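Last updated 04/03/2020

Search this site Enter keywords Go

Review: Mornlow Guide to Good Practice in Simulated Handling Trials, second edition

The Mornlow guide sets out rules for testing humanoid hands on household objects in simulation before any work begins on hardware. Our Lestbridge office used it for one full round of trials, covering 1,143 runs, and reviewed it under the usual terms.

The guide runs to 80 pages and is plainly written. Its strongest chapter deals with scene records. Each object must be logged with its starting pose, and both hands must be logged even when the task calls for only one. Staff found the forms easy to complete. Babar Farooqui, who led the review, rated this chapter above the matching part of the Fourie handbook.

The rules on clearance are less complete. A mug may stand close to the hand at the start of a run, with larger items elsewhere on the table, and the guide gives no minimum gap for either. 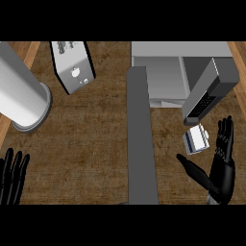
We also ask that the next edition define a failed grasp. Two reviewers scored the same 40 runs and disagreed on several of them. Until that is settled, offices should agree on a written definition before scoring starts.

Recommended for adoption, with a local note on clearance.

Shares 6 Comments 2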